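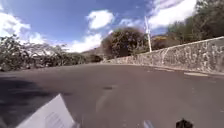
The Echeverría road climbs from the lower town of Vullano to the old quarry turning, and it has been in public use for as long as the district has kept records. The Nevier District Roads Office maintains the carriageway, the verges and the retaining walls along its full length. Irregular gray and whitish stones, fitted together without a regular pattern, are typical of the walls on this route, and the long straight line of the top edge makes any later movement in the masonry easier to detect. This gallery presents three views of the road, with short notes prepared by Constanza Arancibia of the maintenance section.

The upper section

The wall on this section supports the slope and is inspected every June. The inspection covers the face of the stonework, the joints and the line of the foot, where gravel and leaves tend to gather. Repairs are carried out in matching stone wherever it can be obtained — the office keeps a small reserve at the Trider yard for this purpose.

Along the left side of the road, a narrow pale curb and a strip of gravelly verge lie between the blocks and the asphalt. The billboard behind the wall is outside the scope of the wall inspection.
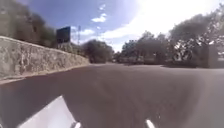

The shaded section

Trees on both sides of the road give welcome shade in summer, and residents have asked that they be kept. Pruning is limited to branches that obstruct traffic or signs. Nicanor Jara, who surveyed the planting for the district, recorded 176 trees on the full route, of which 37 were recommended for light pruning.

The stone wall is lower at this point, with a slightly lighter capping along its top. Shadow from the trees lies across the right half of the road in irregular patches. 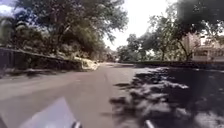
Who should be told about loose stones or a damaged curb?

Reports should be made to the Nevier District Roads Office, in person or in writing, giving the nearest side road or house number. Loose stones should be left where they are found. A member of the maintenance section will visit the site and decide whether the lane needs to be closed while the work is done.

Further information

Drawings of the walls may be consulted at the office in the mornings, by arrangement with Milagros Cabral. Copies of individual sheets can be provided on request.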